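Zudlow trial puts two-arm robots on shop-floor chores

21/04/2025

Domden has logged 1,568 attempts at small assembly and tidying tasks on its Morris two-arm system at the Zudlow workshop. The drill task, with a handheld power drill and a white block, was completed in 77 percent of attempts.

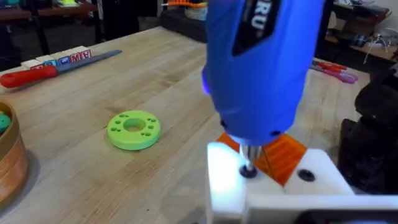 Can the system be left to work alone? Not at present; an operator must be on site for every run.

Sorting small items into containers reached 75 percent. Folding cloth remains outside the test plan. Zorkusham will take four units in the next phase. 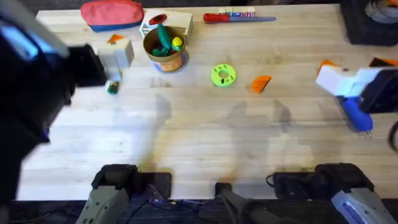 Two arms at work over the bench.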